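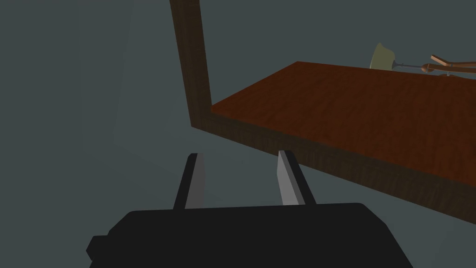

**그리퍼 비교 시험, 시뮬레이션 단계 중간 보고**

Drarner 팀이 지난 6월부터 준비해 온 그리퍼 비교 시험이 시뮬레이션 단계의 절반을 넘겼다. 비교 대상은 두 손가락 평행형 그리퍼 2종이다. 하나는 지금까지 써 온 Cleltent 기본형이고, 다른 하나는 Lurero가 설계한 넓은 몸체형이다. 실물 장비를 주문하기 전에 가상 실내 환경에서 접근 각도와 손목 카메라 시야를 먼저 확인하자는 것이 이번 시험의 취지다.

시험 항목은 모두 56개이며 이 가운데 46개를 마쳤다. 남은 항목은 대부분 문 주변 동작과 양팔 동시 동작이다. 항목마다 시작 자세를 고정해 두고, 같은 제어기 설정으로 두 그리퍼를 번갈아 돌린다. 점수는 목표 위치 오차, 가구와의 접촉 여부, 손목 카메라에서 목표물이 가려진 시간으로 매긴다. 물체를 쥐는 힘은 이번 단계에서 다루지 않는다. 접촉 모델의 마찰값을 아직 실측과 맞추지 못했기 때문이다.

가장 시간이 많이 든 쪽은 탁자 모서리 접근이었다. 그리퍼를 상판보다 낮은 위치에서 올려 보내면 손목 카메라에는 상판 측면의 두꺼운 테두리가 크게 잡히고, 상판 안쪽에 있는 물건은 화면 위쪽에 작게 보인다. 이 자세에서 손가락을 벌리면 오른쪽 손가락 끝이 테두리 밑면에 가까워진다. 넓은 몸체형은 몸체가 화면 아래쪽을 가로로 길게 차지해서 가려지는 면적도 기본형보다 크다.

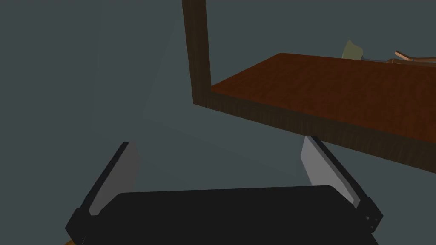 Mervin Penner는 카메라 장착 위치를 위로 올리고 기울기를 줄인 설정을 따로 만들어 모서리 항목을 다시 돌렸다. 가려지는 시간은 줄었지만 손가락 끝이 화면 중앙에서 벗어나 미세 조정이 어려워졌다. 지금은 원래 장착 위치로 되돌린 상태이며, 수정한 설정은 별도 폴더에 보관해 두었다. 결과를 비교할 때 두 설정의 기록을 섞지 않도록 주의하기 바란다.

제어기 쪽에서는 Tõnu Jaunzems가 충돌 여유값을 손보았다. 이전 값으로는 손가락이 상판 밑면 가까이 가기만 해도 경로 계획이 중단되는 일이 잦았다. 여유값을 줄인 뒤로 중단은 드물어졌으나, 세로 기둥 옆을 지날 때 손목이 크게 도는 문제가 남아 있다. 관절 한계에 걸린 것인지 경로 비용 설정 탓인지는 아직 가려내지 못했다.

양팔 항목은 Lucero Nina가 맡고 있다. 이 항목에서는 손목 카메라 대신 몸체 쪽 시점을 기본으로 쓴다. 두 팔과 방 안쪽을 한 화면에서 볼 수 있어 팔끼리의 간격을 판단하기에 낫다. 다만 바닥에 놓인 작은 물건은 멀고 작게 잡히므로, 목표물 인식은 손목 카메라로 넘겨서 처리한다. 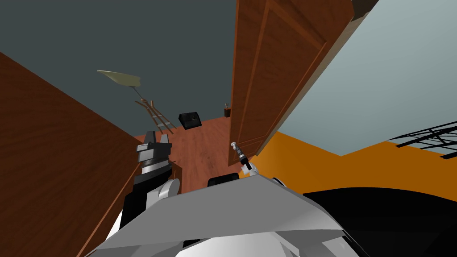

시점을 넘기는 순간에 목표물 좌표가 튀는 현상이 2회 기록되었다. 모두 문 쪽으로 몸체를 돌리는 동작에서 나왔고, 같은 시작값으로 다시 돌렸을 때는 재현되지 않았다. 기록 파일에는 표시를 해 두었으며 집계에서는 우선 제외했다.

지금까지의 점수만 보면 위치 오차는 두 그리퍼가 비슷하고, 가구 접촉은 기본형이 적다. 넓은 몸체형은 트인 공간에서 움직임이 안정적이지만 모서리와 기둥 근처에서 점수를 잃는다. Dwight Bélanger는 넓은 몸체형의 손가락을 더 길게 한 모델로 모서리 항목만 추가로 돌려 보자고 제안했다. 모델 파일이 준비되면 남은 항목 뒤에 붙여 진행한다.

실물 시험에 쓸 팔은 Carrier 작업실의 것을 빌리기로 했다. 장착판 규격이 달라 어댑터가 필요하며, 도면은 Mervin Carrier가 검토하고 있다. 시뮬레이션 기록은 공용 저장소의 그리퍼 비교 폴더에 올라가 있다. 항목별 설정 파일을 고칠 때는 원본을 덮어쓰지 말고 사본을 만들어 변경 내용을 첫 줄에 적어 주기 바란다.

2021년 1월 14일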